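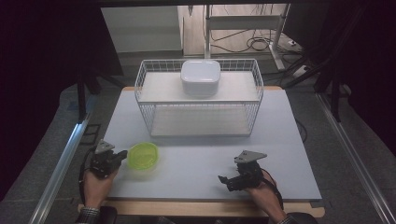
From: Myfanwy Prosser
To: gandby-builders
Subject: Re: [gandby-builders] Handheld pair, cable question and a shopping list
Sent: March, 9:40 pm

Hi all,

Sorry for the slow answer, I've been out in the workshop every evening with these things and the email piled up. Quoting the bits I can help with.

> Mathias wrote:
> I've got one Gandby gripper printed and wired and I'm about to
> start the second. Before I do: are you mirroring the left one
> or building two the same? And where does your cable come out?
> Mine leaves the back of the servo stack and catches on my
> thumb every time I turn my wrist over.

Two similar ones, no mirroring! I did start on a mirrored left (there's half a bracket in the scrap bin if anyone wants it) and then I realized I'd be keeping two sets of spares forever. So it's the same black servo blocks and brackets in each hand, same black fingers, and the gray triangle plate on top of both. My hands sorted it out in one evening.

On the cable, mine used to come out the back too and I hated it. Now it drops down on the outside of each hand, left one on the left and right one on the right, with enough slack to make a loop beside the wrist. You want more slack than you think. I cut the first pair to match the drawing and could barely reach the back of the table, so I remade them 20 inches longer and haven't thought about them again.

> Also what are you practicing on? I've been picking up
> screws and it's miserable.

Oh, don't do screws! Kitchen stuff is so much nicer. I've got a two-tier white wire rack at the back of the table with a board on each level, and a couple of plastic food containers, a square white one and a round lime green one with ridges on the lid. The job is to get the green one onto the lower shelf and the white one down off the top, then put everything back. The round one is harder for me. The fingers want to slide around the curve, so I come in lower than feels natural and close slowly. With the white one I mostly have trouble seeing it, white on white on a pale tabletop, and I keep meaning to put a strip of tape on the lid.

> What did you do for the triangle plate? My holes don't
> line up with the top bracket at all.

You've probably got the older file. The Drolivetti brackets changed the hole spacing and the plate in the download folder never caught up. I slotted mine with a needle file, which took me ten minutes each and looks terrible up close. If you're reprinting anyway, make the slots in the drawing and save yourself the dust. Mine sits tilted back a bit and I like it that way, my knuckles clear it.

> Is it tiring? The servos aren't light.

Yes, a bit! I do it sitting down now, with the table pulled right up to me, and I stop after 20 tries. I wrote myself a plan for 100 in one evening and gave up well short with a very grumpy forearm. Hold it from underneath and keep your elbows in.

A couple of other things while I'm typing. The aluminum rails down either side of my table were left over from the Dendelent printer frame, and the offcuts are up for grabs, longest is 370 mm. Postage or pickup, whichever. And whoever asked me off-list about logging (I've lost your message, sorry), I'm writing out finger position only, and I throw away anything over 2,000 lines because it means I forgot to press stop and went to make tea.

Still on my list is the cable mess on the floor behind the table, which is properly awful, and a softer pad for the fingertips. Has anyone tried the rubber from bike inner tubes? I have an old one in the garage but I don't want to glue it on and find out it leaves black marks on everything.

Mathias, send me your bracket file if you like and I'll check the holes against mine tomorrow night.

Myfanwy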